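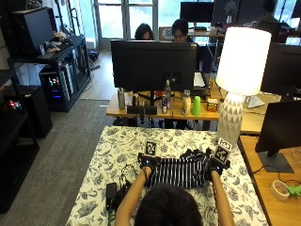 Roksolana Kovalchuk

Textiles for Beginners, Handout 2
Yarn and stripes

Last time we spoke about fibers. Now we go to yarn, and from yarn to striped cloth.

Yarn number

The thickness of a yarn is difficult to measure with a ruler, so we use weight and length. The tex number is the weight in grams of 1000 meters of yarn. If this length weighs 38 grams, the yarn is 38 tex. A higher tex number means a heavier yarn. Please be careful with older books, where the cotton count goes in the opposite direction: there a higher number is a finer yarn.

How a stripe is made

A stripe can be knitted, woven or printed. In the first two cases the yarn usually gets its color before the cloth is made, and the machine changes from one color to the other.

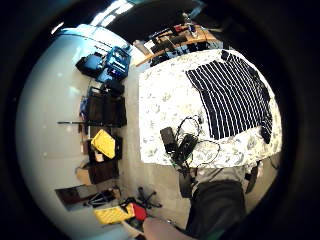
In the printed case the color is put on the finished cloth. The back side is often paler, but this depends on the weight of the cloth and on how deep the dye goes. Hnat Prokopenko will bring printed samples from the Lysenko mill in April, and you may cut small pieces from them.

In a plain weft knit, the stripes normally follow the courses, that is, the rows of loops. 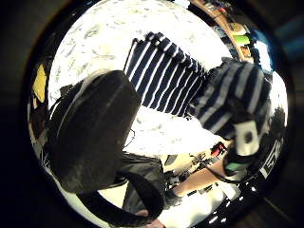 Why does a dark stripe sometimes stain the white one in washing?
Some dye was left loose in the yarn after dyeing, and the water carries it to the lighter color. Good rinsing at the mill removes most of it.

For the wash test we sew the colored sample to a piece of undyed cloth and wash them together. Write down the temperature and the detergent before you begin.
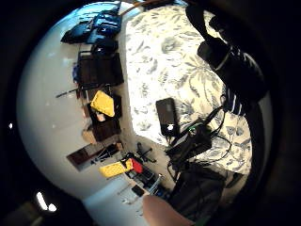
After drying, compare the undyed cloth with the gray scale, in daylight if possible. The scales are kept in room 218. Valentyna Holovko has the key until 4 p.m.

For next time: unravel one course from an old knit and measure the yarn when it is pulled straight.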